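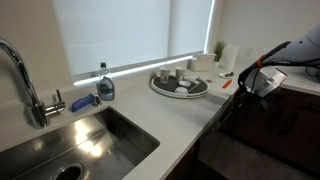

Ultside Robotics Club
@ultsiderobotics
Monday, December 19, 2022

End of term thread from the student club, written by whoever still has the password (me). Topic is the Lavora Cup, which is in March, and for which we are currently ready in the sense that we own a calendar.

The task this year is Kitchen. Your arm has to clear a tray. Two paper cups, two lids, put them where the judges tell you. Four minutes. My nan could do it in ten seconds and she'd have the kettle on as well.

So we've moved out of the lab and onto a real bench with a real sink beside it. The rules say "domestic setting" and our lab has a bandsaw in it.

First discovery: paper cups weigh nothing. We spent all of second semester tuning the arm on tins of chickpeas. It was beautiful with chickpeas. It has the manners of a front-end loader with a paper cup.

Current crush rate is a sore subject. We bought a sleeve of 300 cups in the holidays and I've been asked to stop posting the remaining number in the group chat.

Second discovery: lids. White lid, dark tray, you'd think the vision lot would be thrilled. They were, until the sun got under the blinds. Now they want the blinds fixed, a different window, or a different sun.

Also everything in a kitchen is shiny. Tap, shiny. Sink, shiny. On Thursday the software was 94 per cent sure that a bright patch in the bottom of the sink was a lid and went for it with real commitment. We have an emergency stop. I have now used it.

Cable management update: there is an orange band on it. That's the update.

For the first years asking, yes, you can join without knowing how to code. Our best gripper person does horticulture. She looked at our fingers, said they were too hard, and went home and made softer ones. We'd had a spreadsheet going on that problem for 3 weeks.

The budget, because someone always asks. Thammasiri gave us a discount on bearings and Bivimmont gave us stickers. We are grateful for both, and the bearings are going great.

Best run so far: both cups, one lid, 3 minutes 50. The other lid went down the side of the fridge and we've decided as a club to let it stay there.

Rules query we sent in and are still waiting on: if the arm pushes the entire tray off the bench, does that count as cleared? Asking for the motion planning subgroup.

Build nights start again in the second week of Jan, usual room, usual time, bring a laptop and a jumper because the aircon has two settings and one of them is off.

If you've got a spare sleeve of cups at home, the plain 8 ounce sort, we'll take them. Pattern doesn't matter. They won't be in shape long enough for anyone to admire it.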